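Coaching Basics, Unit 4: Tiebreakers in group play

Traris and Urio both finish 2 games behind Sidonari. Head-to-head comes first, then point difference.

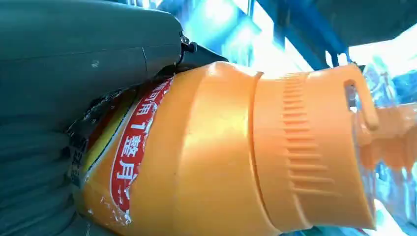
Orange container, close view.

Use only games between the tied teams. Urio's blowout of Nirkier does not count here.
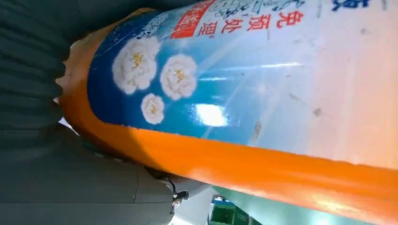
If they split, add up the points from both games.
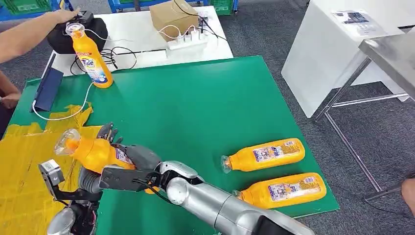 Traris scored 400 and so did Urio, one student wrote, so what then? Go to points allowed.
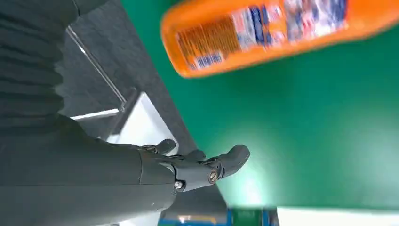 Practice a late foul call. Hold your fingers slightly curled, like the gray hand, and signal the bench.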